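Lecture notes, unit 3: Measuring small volumes of liquid
Course: Introduction to Laboratory Practice, Tirmont
Written by Lucía Lorente, revised 9 September 2025

Please read these notes before the practical class. The lecture was a little short on time and I could not finish the part about errors, so it is written here more completely than I said it. Sections 3.4 and 3.5 are needed for the report.

## 3.1 Accuracy and precision

These two words are mixed up very often, also in published papers. Accuracy tells how near the mean result is to the true value. Precision tells how near the repeated results are to each other. A pipette can be very precise and still deliver the wrong volume every time. In that case we speak of a *systematic error*. When the results are spread on both sides of the mean, we speak of a *random error*.

Systematic error can often be corrected if we know its size. Random error cannot be removed by a correction, but its effect on the mean becomes smaller when we make more repeats. With four times more repeats, the standard error of the mean is divided by two, provided that the measurements are independent.

## 3.2 Which tool for which volume

Students ask me every year why we don't use the same tool for everything. The answer is in the relative error. An error of 1 µL is small if you deliver 400 µL, but if you deliver 10 µL the same error is ten percent of your sample.

| Tool | Typical use | Accuracy |
|---|---|---|
| Beaker | Holding and mixing | Low |
| Graduated cylinder | Buffers, larger volumes | Medium |
| Plastic transfer pipette | Adding drops, moving liquid | Low |
| Volumetric pipette | One fixed volume | High |
| Micropipette | Microliter volumes | High, if used correctly |

The lines on a beaker are only a rough guide. Please do not write in your notebook "measured with beaker" for any volume that enters a calculation.

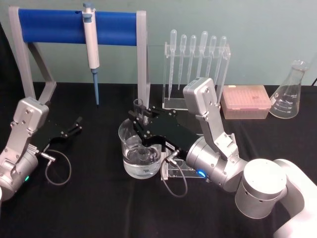
For the micropipette there is one more rule. Choose the smallest model whose range includes your volume. To deliver 100 µL, a model of 20–200 µL is a better choice than one of 100–1000 µL, where you would be at the very bottom of the range. The relative error normally grows toward the lower end.

## 3.3 How an air-displacement micropipette works

Inside the body there is a piston. Between the piston and the liquid there is a cushion of air, and the liquid should never touch the piston. When the piston moves up, the pressure of the air falls a little and the outside pressure pushes liquid into the tip.

From this simple picture we can understand most of the problems:

- **Temperature.** If the liquid is much colder or warmer than the pipette, the air cushion changes its volume during the work. Let all the liquids come to room temperature when the protocol permits it.
- **Volatile liquids.** Ethanol and acetone evaporate into the cushion, and the tip begins to drip. Fill and empty the tip several times before the real measurement.
- **Viscous liquids.** Glycerol leaves a film on the inner wall. Use reverse pipetting (see 3.4) or weigh the liquid.
- **Angle.** During aspiration keep the pipette vertical, or nearly. A strong angle makes the liquid column less high, and then you take up slightly too much.

## 3.4 Forward and reverse pipetting

**Forward** is the normal technique, suitable for water and most buffers.

1. Press the plunger to the first stop.
2. Put the tip 2 to 3 mm under the surface.
3. Release slowly and wait one second.
4. Touch the wall of the receiving tube and press to the first stop.
5. Press to the second stop to empty the rest.

**Reverse** begins at the second stop. You aspirate more than you need, deliver only to the first stop, and the small rest in the tip is discarded. It costs more sample, but it is better for viscous or foaming liquids. 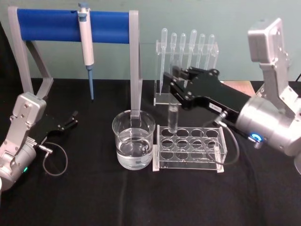 In both techniques, pre-wet a new tip by aspirating and dispensing the liquid two or three times. The air inside the tip becomes humid, and the first delivery will then agree better with the following ones. For very hot or very cold samples pre-wetting can make the result worse – follow the protocol.

## 3.5 Checking a pipette by weight

The gravimetric check uses a simple relation: volume = mass × Z. The factor Z takes into account the density of water and the buoyancy of air. At 20 °C and normal pressure it is 1.0029 µL/mg.

Worked case: the pipette is set to 100 µL and ten deliveries of distilled water have a mean mass of 99.1 mg.

Mean volume = 99.1 × 1.0029 = 99.4 µL
Systematic error = 99.4 − 100 = −0.6 µL, or −0.6 %

The random error is the standard deviation of the ten volumes. Divide it by the mean volume and multiply by 100 to have the coefficient of variation in percent. Use *n* − 1 in the standard deviation, as in unit 2.

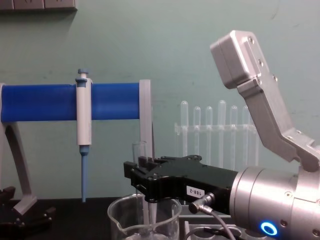
**Why do we need Z, if one milliliter of water weighs one gram?**

At 20 °C one milliliter of water weighs slightly less than one gram, and the air around it also carries a small part of this weight on the balance. Without Z, your volume would come out 0.29 % too low, and you would blame the pipette for it.

## 3.6 For the report

Use the data sheet from your own group. Give the mean volume, the systematic error and the coefficient of variation, each with its unit. Write also the water temperature, and take the value of Z for that temperature from the table in the course folder.

Reports go to Carmela Sotomayor in room 41. The second part of this unit, about serial dilutions, comes in November.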